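Print this article | E-mail this article

Cucumber (kitchen use)

The cucumber (Cucumis sativus) is a fruit by botany and a vegetable by everyone's shopping habits. It belongs to the gourd family, alongside pumpkins, zucchini and melons, and is mostly water, a fact its admirers describe as refreshing and its critics describe as the whole problem. This article deals with the cucumber from the time it comes in the door until it reaches the plate. For trellising, powdery mildew and other sorrows, see Cucumber (growing).

Types

Slicing cucumbers are the ordinary long ones sold loose. Their skin is fairly thick and their seeds grow coarse with age. Continental cucumbers, also called telegraph or English cucumbers, are longer, thinner-skinned and usually sold in a tight plastic sleeve, like a good umbrella. Lebanese cucumbers are short, smooth and the usual lunch box choice. Pickling types are picked small and tend to be knobbly, as are several of the long Asian varieties, which keep their bumps at full size and are prized for their crunch.

The bumps are called warts or tubercles, neither of which has ever appeared on a menu. On young fruit they may carry small spines that rub off under the tap. Bumpy skin is perfectly edible and has no bearing on flavour, although shoppers raised on the smooth kind have been known to take it personally.
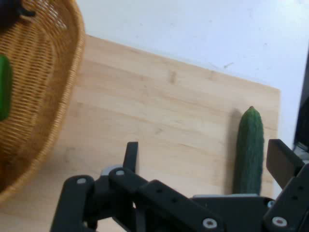 A bumpy-skinned cucumber on a pale wooden board, with a wicker basket alongside.

Storage

Cucumbers dislike real cold. Left at the back of the fridge they go glassy, then pitted, then liquid, often while their owner is still planning a salad. The warmest part of the fridge suits them for several days. An open basket on the bench is fine for a day or two in mild weather, provided they are kept away from ripe bananas and tomatoes, whose ethylene turns them yellow and soft. A cut end should be covered and used soon. It will be slimy by the weekend whatever is done to it.

Preparation

Wash the whole fruit before cutting, even if it is to be peeled. A long cucumber rolls, so cooks with an interest in their fingertips halve it crosswise first and then lengthwise, laying the flat sides down on the board. Seeds in older fruit can be scraped out with a teaspoon. Thick skins may be peeled in stripes, a compromise that pleases the eye and settles nothing.

Salting draws out water and firms the flesh. Slices are tossed with salt, left in a colander for half an hour, rinsed and squeezed. Smashing, the usual method for Chinese-style cucumber salads, calls for the flat of a cleaver and a mild grudge. The ragged edges hold dressing far better than neat slices do.

Bitterness comes from compounds called cucurbitacins and is most often found near the stem end and just under the skin. The old practice of cutting off the end and rubbing it against the stump until it foams is still followed in many households. Evidence for it is thin. A very bitter cucumber should be thrown out.

In Stindville

The Stindville produce show has a class for long cucumbers, judged on straightness, a quality of no use in eating. Its best-remembered entry weighed 623 grams and was disqualified for a bend.

Last updated: Jun 2, 2026

Reader comments (3)

Consuelo Mamani
My mother did the foam trick every time and we never had a bitter one. Thin evidence yourself.

bench_top_gardener
It was a very slight bend. I was there.

Wálter Montoya
Could you add something on freezing? I have 41 of them and the neighbours have stopped answering the door.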